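I paid off the car on Tuesday!

I've been waiting to type that sentence for a long time, so forgive me if I enjoy it for a second. The last payment cleared, the balance said zero, and I took a screenshot and sent it to my sister Beverley, who sent back a row of trumpets. And then, being me, I opened a spreadsheet.

The payment was $308 a month. I've lived without that money for years, so I don't miss it, and I know perfectly well that if I leave it sitting in checking it'll be gone by September in a fog of takeout and garden stuff. So the plan was to give it a job before the next payday. It took me most of a week of evenings and I loved every minute (yes, I know how that sounds).

First stop was the emergency fund. Mine had $1,708 in it, left over after the water heater died in June, and it was earning next to nothing at the same bank where I opened my first account in college. I finally moved it to a high-yield savings account at Avalton. The transfer was the easy part. The hard part was proving to them that I live where I live, because my license still has the old address and the gas bill is in Rosario's name. Three uploads and one very patient phone call later, I was in. If you're putting off doing this, set aside a lunch hour, get your documents in a folder first, and go!

I've set up $200 of the old car payment to land there every month. My target is three months of bare-bones expenses, and by bare bones I mean rent, groceries, utilities, insurance and the dog. I left out streaming and my haircut. I did not leave out coffee beans. There are limits.

The other $108 goes into my Roth IRA. I already had a small automatic deposit going, so I just bumped it up, and that took all of two minutes on my phone. I keep it in one broad index fund and I try very hard not to look at it. Last year I looked at it constantly and it made me cranky and did nothing for the fund.

Then there was the sinking funds question. Kane at work swears by them. He has 8 little accounts, each with a name, and when his tires wore out there was an account called Tires with enough in it. I was so jealous! I tried it once before with paper envelopes and kept borrowing from Christmas to pay Vet. This time I've made just one, called Car Stuff, and I'm feeding it from the money I save by dropping the gap coverage, which I only carried because of the loan. Do call your insurer when you pay off a car, by the way. They need to take the lender off the policy, and while you have them on the line you can ask what else you're paying for. I found a roadside plan for $7 a month that I already get through my credit card. Gone!

I know some of you would have thrown the whole $308 at the student loan. I ran it both ways. The rate on mine is low enough that I'd rather have cash behind me first, and after the water heater I sleep better with cash. Once the three months are in place I'll swing that $200 over to the loan, and I'm already looking forward to the chart.

Rosario did ask if any of this money was allowed to be fun. Fair question. We agreed on $99, one time only, for a celebration, and we spent it on a big dumpling dinner at home with Định and Yaroslav, who brought their own chili oil and stayed until almost midnight. I am now completely hooked on steaming things.

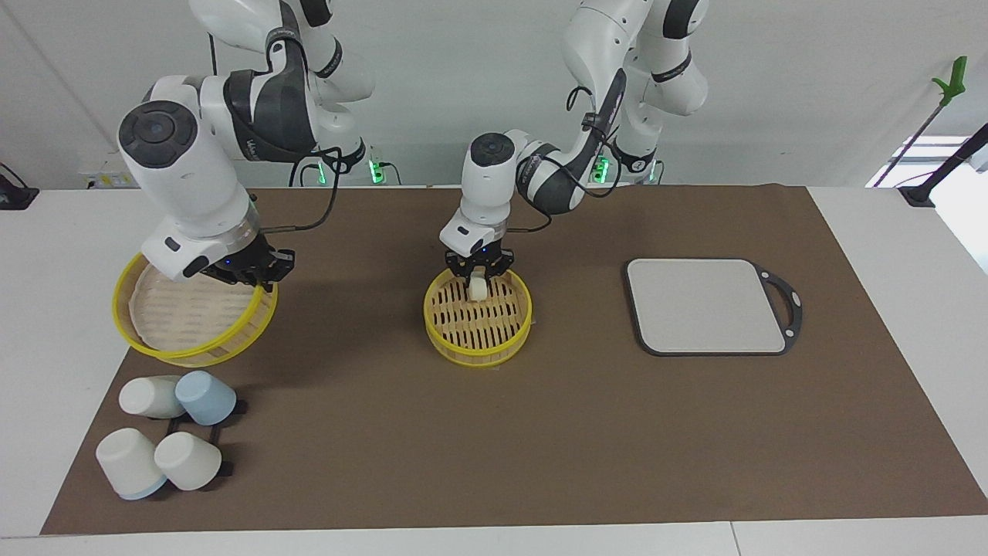

Bamboo steamer basket with a yellow rim

We came in at $83, so the remaining $16 went to savings, and Yaroslav laughed at me for moving it over while he was still at the table.

A few of you asked for the spreadsheet after my grocery post. I'm cleaning it up, and there's one tab where the totals double-count anything I pay twice a year, so let me fix that before I hand it to anybody. It has a column for the month, a column for what I planned and a column for what really happened, and that last one is the one I'd keep if I had to pick.

The title for the car is supposed to come in the mail from the lender in a couple of weeks. I've bought a folder for it. If you've paid off a car lately, tell me in the comments what you did with the payment, and how long your title took to show up!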